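Vilja Vuorinen sets up packing tables at the Westcombe site, and she starts with the surface. "White top, light wood rim. You see a dropped label at once," she says. Her team handles 3000 units a month across 11 tables.

Containers stay on the left. "The right half is working space. If something is parked there, I move it."

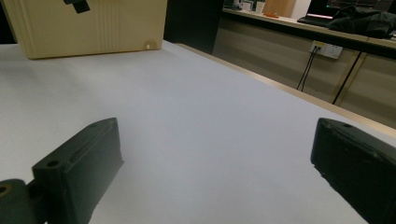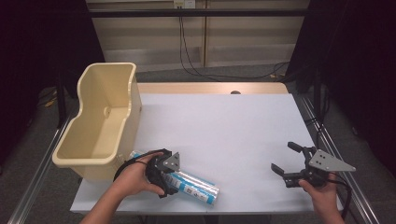
Vuorinen tested the layout at Forkham for eight weeks before bringing it over. Paper covers are changed at the start of each shift. "Tape residue is the main cost," she says. "A cover takes a minute to replace. Scraping a table takes twenty."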